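September, late morning, bench room

Back at the container question. Box from Zepeda finally opened, the Zadora ones still not here. Notes as I go, will tidy later (or not).

Cream one with the brown rim is the one I keep reaching for. Holds its shape, stands up by itself, rounded corners so nothing gets stuck in the angles when you wipe it out. The tall Famgate tubs tip if you look at them wrong. Two of them went over this morning with lids off, rice all the way to the sink. Swept most of it. If you find rice under the radiator thats from me.

Dry fill, level with a ruler across the rim, tip out, weigh. Repeated until bored. The cream one gave the same number to within the scale's wobble every time, which is more than I can say for the Famgate. Those have a bulge low down that changes depending on who pressed on it last. Wrote the weights on the yellow sheet, clipped to the door.

Label adhesive: tried the Lesville stickers on the side. Grip okay, come off in one piece if you go slow, leave gum if you go fast. Go slow. Paper tape is worse, leave it in the drawer.

Table got wiped before lunch with the ordinary spray. Rings still there. Wiped again, harder, no change to speak of.

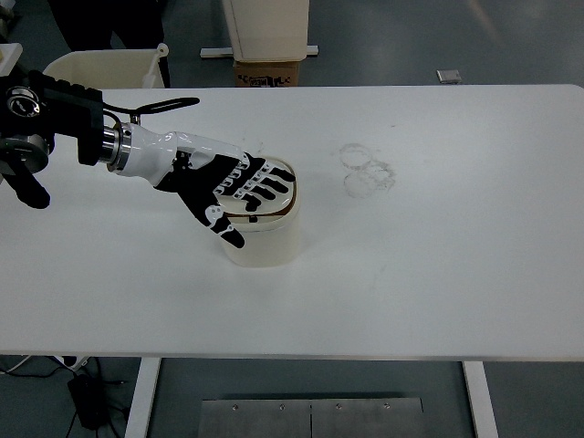
Cream container, brown rim, on the white table. Old rings to the right of it.

Rings: they overlap, so more than one go of something being put down. My guess is mugs, could be container bottoms too. Gray, faint, you forget about them until the light is low. Things to try in this order – baking soda paste left on for 7 minutes, then the white eraser block, then whatever the cleaning cupboard has that says safe for worktops. NOT the scouring powder, it took the shine off the shelf by the window and we still hear about that.

Baking soda: did one ring, left edge only. Maybe a bit lighter? Could be wishful. Do the rest tomorrow when I'm not in the way of everybody.

Meanwhile please put a mat under mugs. There's a stack of cork ones behind the kettle.

Order stuff. Lesville does the cream type in cartons, over 2,000 a carton, silly amount for us. The 4,000 carton is cheaper per piece and even sillier. Zepeda will split one if we share with the downstairs people. Asked, no answer yet. Ask again after 2. If no split then stay with what we have and wash them, they wash fine by hand. Haven't put one through the dishwasher, wouldnt bet on the rim.

Storage – they don't nest all the way, rim catches on the one below. Stack gets tall fast. Bottom shelf of the metal rack is deep enough if the old binders move. Binders to the hall closet, nobody has opened them this year as far as I know.

Still to do:
ruler needs a new home, it keeps walking off
copy the yellow sheet into the file before it gets coffee on it
scale battery, showing low again
chase Zadora about the missing box, have the slip in my top drawer
finish the rings

Zadora rang back while I was writing this. Box is at their depot, wrong street on the lable. Comes with the next van.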